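The Garbridge gathering prepares its return

The dance ground at Garbridge was last used for a full gathering in 2015. It measures 71 paces along its longer side, slopes slightly to the east and drains into a ditch cut for the first event. In May it will be used again, for three nights.

Nomvula Zulu, who coordinates the program, has spent most of the past year on matters that never appear on a poster: order of entry, seating, the width of the path singers use to reach the ground, and the placing of the fires. Each is fixed by custom to some degree, and each has to be reconciled with the terms of a public event permit.

“The permit wants one entrance,” Zulu says. “The songs need two. We spent a long time on that.”

The agreed plan has a west entrance for performers and elders and a south entrance for everyone else. The two paths do not cross. Stewards will hold the south entrance closed during the opening song, which runs without a break.
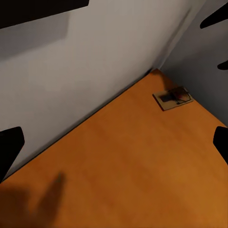 A corner where two pale walls meet an orange-toned wood floor.

Eight groups have confirmed. Five are from the river settlements, two are from Ellis and one is traveling from Stasoton. The last brings a repertoire that has not been performed at Garbridge before, and its leaders asked for a rehearsal on the ground itself, after dark, with no audience. That request was granted. It moved the site opening forward by a day and added a night of security to the budget.

Seating is for 2,125 people, on benches and on the grass bank. The front two rows are held for elders and for families named in the songs. These places are not numbered or sold — the list is kept on paper by the host families, and stewards work from a copy.

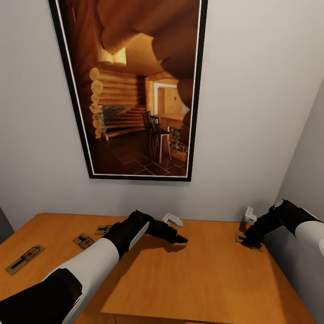
Amplification took longer to settle. At the last gathering, microphones were placed at the edge of the ground and picked up feet more clearly than voices. The new layout, drawn up by the sound contractor Hultex, puts four microphones on low stands behind the singers and keeps the speakers to the bank. Clapsticks and hand drums will not be amplified.

Recording is handled separately. Each group has been asked to sort its songs into open, restricted and closed. Open songs may be recorded and broadcast. Restricted songs may be recorded for the group's own use, with one copy made. During closed songs the equipment is switched off at the desk, and a steward stands beside it.
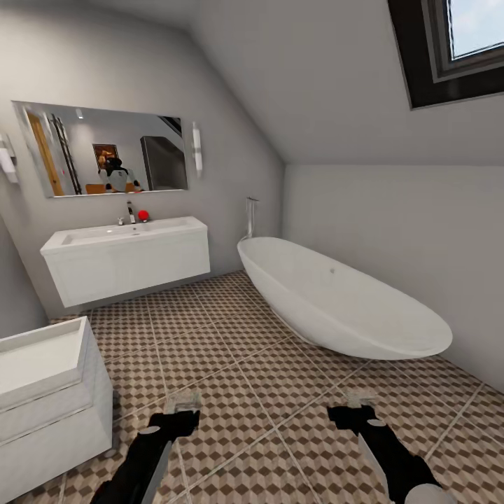

Who teaches the young dancers

Practice sessions have been running at the Garbridge hall through the winter. The youngest dancers learn the line entry first, then the turn, then the first two songs. Language is taught in the same session, one verse at a time, by the person who will lead that verse in May.

Zulu would like the sessions to continue after the gathering. The hall is booked until the end of June, and the host families will meet before then to decide whether to extend it.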